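Week 6 notes: learning to grasp from hand-held demos 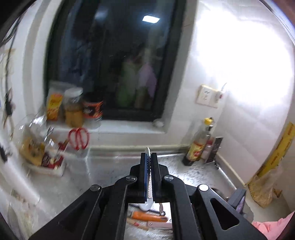 Fig. 1. View from the hand-held gripper, jaws closed on a utensil handle at a kitchen counter.

OK, so last time we did teleoperation and I promised you the cheaper option! You carry the gripper yourself, do the chore, and the camera on it records what the policy will see later. Fonmont is the set we'll use all term: 1307 demos, 385 of them in kitchens.

Look at Fig. 1 again and think about what the network gets. The jaws are always in the same spot (good, free reference point), but everything behind them changes from home to home. Window glass is my favorite headache. You get a ceiling light and blurry people in it, and a small model will happily latch onto either one.

The Kadlec baseline crops to the region near the jaws. I like it, but it throws away the counter, and then the arm has no clue where to put the thing down. Losari keeps the full view and masks the gripper body instead. On our 48 test grasps Losari did better on thin handles and a bit worse on jars. I don't have a good story for the jars, so bring me one.

For Thursday: read the Mosudstead paper, skip section 4 (it's all calibration), and retrain Losari without the mask. It takes over 1251 steps before the loss does anything interesting, so please don't kill it early!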